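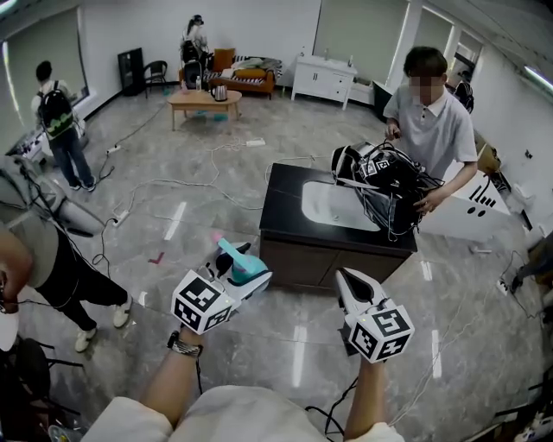 The dark wood cabinet with the black top and the white basin.

26/07/2021

I spent most of last week looking at curtains for the front bedroom, and I'm writing down what I found before I forget the prices.

The window is 1045 mm wide inside the recess. I have it in millimeters because the tape I own only has metric on one side and the inch side has worn off. The old curtains came with the apartment. They were beige, unlined, and too short by the width of my hand, so the sun came in under them at five in the morning all through June.

I started at Brelley, which is the closest store. They had plenty of ready-made panels, but only in two lengths, and neither one reached my sill without pooling on the radiator. The fabric was fine. The lady at the counter told me they could shorten a pair in 4 weeks. I did not want to wait that long for a hem.

Zollness does made to measure. Their quote for a lined pair in plain gray cotton was $612, not counting the rod. I took two swatches home and taped them to the wall for a couple of days. The darker one looked nearly blue in the evening — I liked it less each time I walked past. The lighter one was good, but not $612 good.

In the end I bought fabric from Canpolat, the shop on Gerard with the rolls stacked in the doorway. I got a heavy oatmeal linen blend and a separate blackout lining, and the whole thing came to $200 with thread and header tape. I had sewn curtains once before, a long time ago, and I remembered it being mostly ironing. It still is.

Some notes for anyone doing the same. Wash the fabric first. Mine shrank more in length than in width, and if I had cut it straight off the roll I would be back where I started. Cut the lining a little narrower than the face fabric so it doesn't show at the sides. Hang the panels for a few days with the bottom only pinned, then do the hem. The linen dropped a bit on the left panel and hardly at all on the right.

I kept the old rod. It is black and slightly bent in the middle, and with the heavier fabric the bend shows more than it used to. I'll put in a center bracket when I find my masonry bits.

The room is properly dark now. I slept until seven on Saturday.

Next is the bathroom window, which needs something that can take steam. I'm leaning toward a plain roller shade. That will have to wait until August.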